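Why Does a Long, Thin Thing Sag?

Take a strip of paper and hold it out flat by one end. It droops. You did not tell it to droop, and no amount of glaring will make it stop. Gravity pulls on every bit of the strip, and the bits farthest from your fingers have the least help.

Now hold it by both ends and pull very gently. Up it comes, nearly straight. Grown-ups call this gentle pull tension. They also use the word for what happens at dinner when someone brings up the dishwasher, but it is much the same idea — something is being pulled two ways at once.

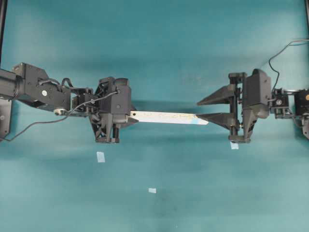
Alcaraz
Science writer, Mondar Kids

A flat white strip held at its two ends is a good thing to think about. Compare it with a cable, which hangs in a lazy curve wherever it gets the chance. A cable usually has slack, meaning it is longer than the gap it has to cross. The extra length has to go somewhere, so it goes down.

Would more pulling make a strip perfectly straight? Almost. The harder you pull, the flatter it gets, but a strip held out sideways always keeps a tiny dip in the middle. Pull harder still and you will own two strips.

Try it at the kitchen table. Cut a strip of paper 16 centimeters long and hold it flat by one end. See how far the tip drops. Then fold the strip in half the long way, open it a little so it looks like a V from the end, and hold it out again.

Much better behaved, isn't it? The paper weighs exactly what it did before, but the fold makes it stiff. Cardboard boxes use the same trick, with wavy paper hidden between two flat sheets. So do metal roofs.

Our readers in Nerkutside tried this in May with lasagna noodles. Uncooked noodles did very well. Cooked noodles did not, and were eaten.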